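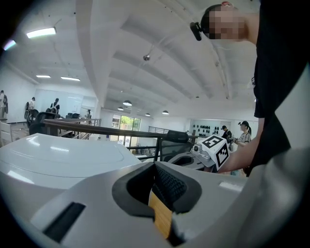

Home Our Rooms About Us Find Us

About Navickas

April — by Sigita Lapiņa

Navickas began with 6 desks and a kettle in Dekcombe, and we've grown rather fond of company ever since. We let desks by the day or the month, up in the loft, to people who like a bit of a hum while they work. Over 200 have joined us so far — some for a morning, some for years! Dalia Kivi looks after new members, so do come up and ask for her. Coffee is at 16 minutes to eleven, for reasons only Povilas remembers.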